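Notes for week two of Small Sewn Things, Plostow evening class, August 14, 2025

Last week was all cutting out, so tonight I want to talk about zips - everyone's favourite! My green and white scallop print is a good one to learn on, as you can see at a glance when the rows wander off level.

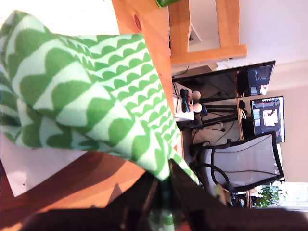 Press the cloth before you cut it, and then press it again (yes, really). I cut my pieces 17 cm wide and lay the zip along the long edge. Montserrat Chávez taught me to tack by hand first and I've never gone back.

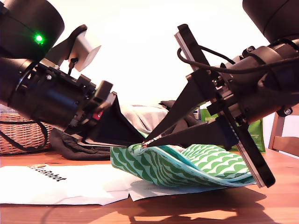
*Green and white zip pouch, on the table.*

Now the top-stitching. Keep it close to the zip tape, but leave enough room for the teeth to run free. If you have a woven label, sew it on while the panel is still flat, and check which way up it goes!

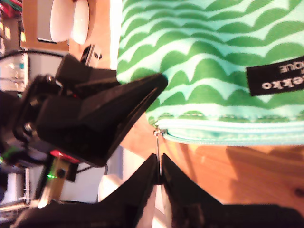
## Testing the zip

Hold one end of the pouch steady and draw the pull along slowly, all the way and back. A lining that's too roomy will creep into the teeth.

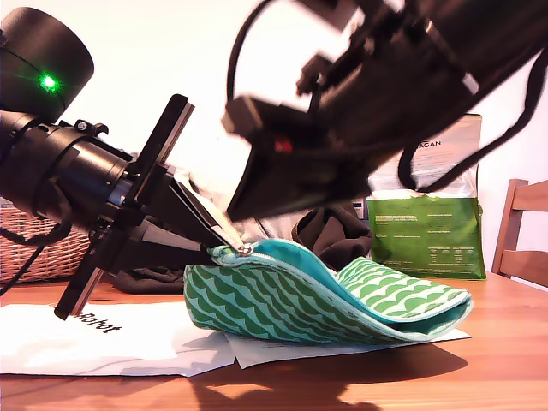
If it does catch, don't tug - back the pull up a little, ease the lining out and put a row of small stitches along the fold. Bring 12 pins and your own thread next time.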